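5. Recording a demonstration at the shelf

This section explains how to teach the arm a restocking task by remote control. Please finish the calibration in section 4 before you begin. The task used in this guide has the name "Verkora" in the task list.

Shelf with packaged food, and the arm in the other three views: 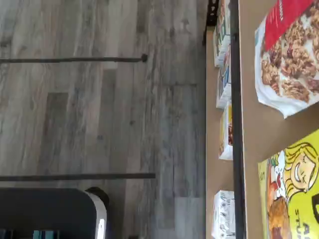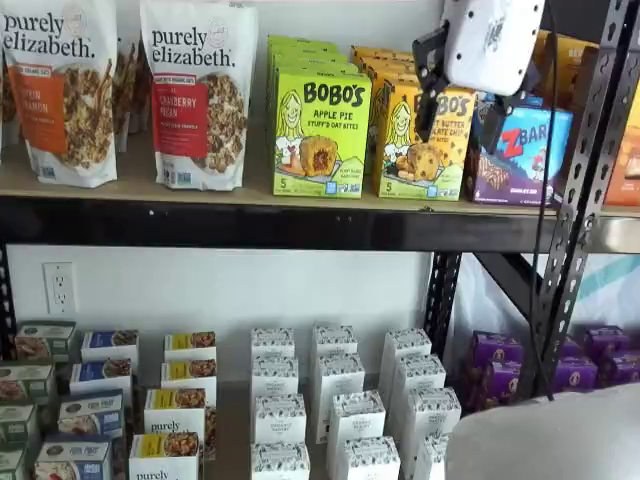
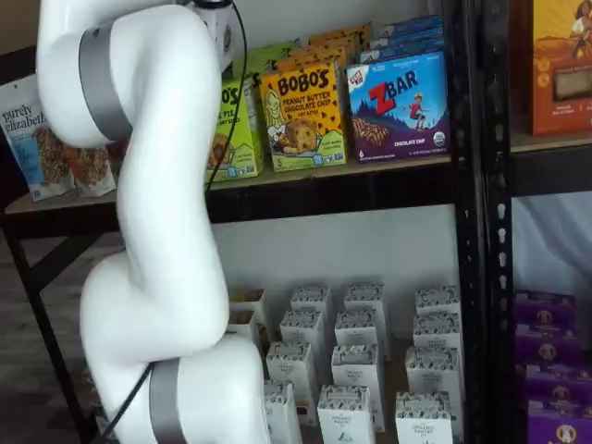
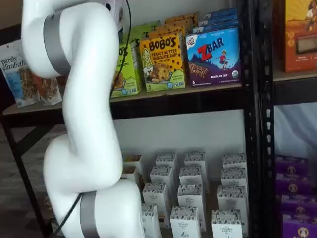 5.1 Before recording

1. Switch on the leader handle and wait until the Kanorik software shows "Linked".
2. Open the task list, choose Verkora and press New Episode.
3. Check all camera views on the screen. If one view is black or frozen, restart the camera service.
4. Bring the arm to the home position with the Home button. Do not push it there by hand.

CAUTION: Keep hands and head outside the shelf when the link is active. The arm follows the handle immediately.

5.2 Recording

5. Press the pedal once. A short tone is heard and the counter starts from zero.
6. Move the handle slowly to the package. Approach from above and keep the fingers open until they are on both sides of it.
7. Close the fingers gently. A bag needs less force than a box, so set the grip limit to 37 for bags and 92 for boxes.
8. Lift, move to the target place, lower and open.
9. Press the pedal again to stop.

Note: If you made a mistake, press Discard. Do not try to correct it in the same episode, the robot will learn also the correction.

5.3 Saving

10. Give the episode a label, good or bad, and press Save. Files are written to the Clillow folder.
11. Change the positions of a few packages before the next episode.

Note: The Clillow folder accepts 1,049 episodes. After this you must start a new one, see section 7.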